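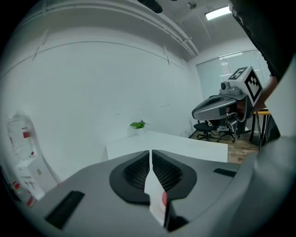
Sikder replied that a shared office needs no fixed plan, and that people will sort out the tables and chairs for themselves. We doubt this. The claim rests on 24 returned forms out of 300 sent, and those who never wrote back may well be the ones with most to grumble about. Cilleo makes a similar case for bright rooms, yet neither study asked whether anyone disliked the ceiling lights (see Figure 2). White walls and a white ceiling may please a visitor; whether they suit a full day's work is left open.

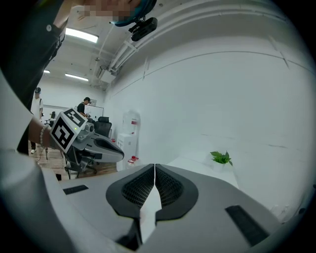 Figure 2. Office space with white walls and fluorescent ceiling lights.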